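Police have seized 700 cartons of untaxed cigarettes from a self-storage unit in Revcombe, after a records check linked the lease to a parcel theft inquiry in Galbraith.

The unit was searched in March under warrant. Officers also recovered 178 unopened parcels addressed to homes in Kunow.
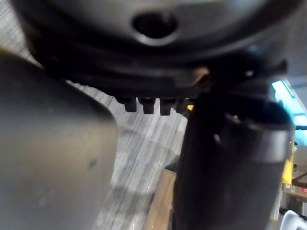 Two men, aged 34 and 41, face 11 charges each, including possession of stolen mail. A van registered to Gelero Freight was impounded. Both men were released on bail.

Last updated: 4:10 pm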